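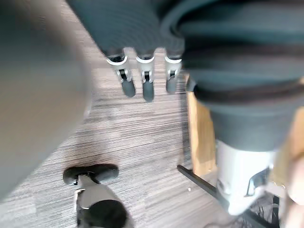 How do I stop the legs from scratching my floor?

Stick a felt pad under each leg before the piece goes anywhere near its final spot. We put 4 pads in a paper envelope with every table. The envelope is usually found a year later, unopened, in the drawer with the takeout menus. If that's where yours is, go get it now.

Do the pads last?

Felt picks up grit, and grit under felt is sandpaper. Tip the table and look at them when you mop. If they're flat, hairy, or halfway up the side of the leg, replace them. We sell spares at the counter, and so does every hardware store in town for less.

My table wobbles. Is it the table or the floor?

Everybody blames the table. Turn it a quarter of the way around and try again. If the wobble stays with the same leg, the leg is the problem, so tighten its bolt. If the wobble moves to another leg, congratulations on your old house. Either way, please don't saw anything. We have met the people who saw, and they own coffee tables now.

What's the difference between the Cetus and the Jinlow?

The Cetus has plain wooden legs and nothing between them. The Jinlow has a metal crossbar down low, which keeps the legs from spreading and gives your guests something to put their feet on while you watch. Same top, same finish.

How tight should the crossbar bolts be?

Snug with the short key in the bag. If you've reached for a longer tool, you've gone too far. Check them again after 2 weeks in the house, once the wood has gotten used to your heating.

The light wood on my table is turning yellow. Did I do something?

You put it near a window, like a normal person. Pale wood warms up in daylight, and there isn't much point in fighting it. Move the fruit bowl now and then unless you'd like a permanent record of where it sat.

What should I clean the legs with?

A damp cloth, then a dry one. Skip the spray polish, especially on a hard floor, where the overspray makes an excellent skating rink. For scuffs from shoes and vacuum cleaners, rub lightly along the grain with a pencil eraser.

Can someone put it together for me?

Gwenaël Delaunay does home assembly on Saturday, in the Hulme and Litatberg neighborhoods only. Have the boxes in the right room and a clear patch of floor ready. He'll take the cardboard away if you ask before he's back in the van.

I have one bolt left over. Should I worry?

There's a spare in every bag, so one is fine. If you have 5, don't sit down yet. Call the shop.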